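Chapter 4
Appointments, Reporting Lines and the Operations Director

Before you start: reread the Dullunura case from Chapter 2. We lean on it a lot.

A company hires a new operations director. Press release goes out, everybody shakes hands. Then what? Who signs off on purchases? Who gets the call when a shipment is late? Most release text says "will report directly to" and leaves it there. This chapter is about what has to be written down after that.

Take Uvik, 473 employees, offices in 2 cities. Rohani Wijaya came in as head of operations in April. Her letter named one boss. Her first month she took orders from three. Budget from finance, staffing from the president, and the service desk still answering to Dewanti Sopacua, who had run it before and was never told to stop. By summer 54 open tickets had no owner at all.

Terms to know: reporting line, dotted line, span of control, hand-over period, signing limit. Definitons are in the margin as they come up.

Span of control first. Itard lets one manager have up to 10 direct reports. Hidayat sets no limit, and we'll compare the two in section 4.3. Keep an eye on the middle layer, thats where it gets messy.

Section 4.1 covers the appointment letter. 4.2, the hand-over. 4.4 is short, signing limits only, skip it if your course does finance separately.

Bring to class: one appointment notice from a local firm. Any industry. Underline every verb that gives the person something to do. Usually not many. 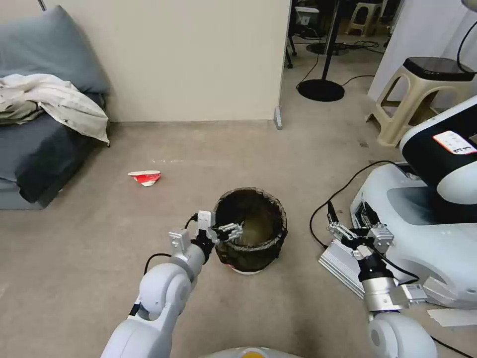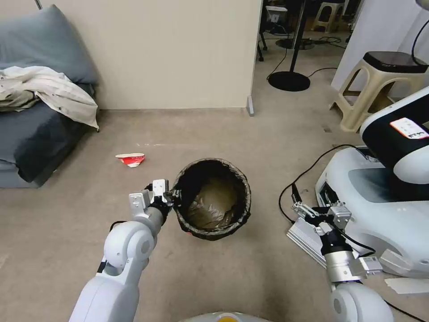
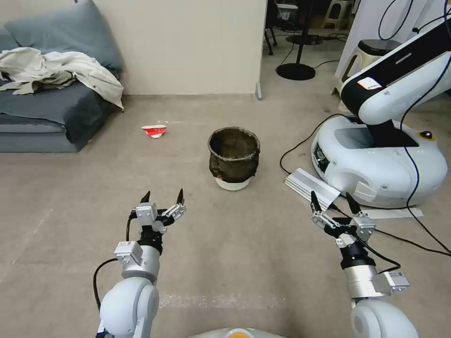

Fig. 4.1 Robotic arms with two-finger grippers, carpeted floor.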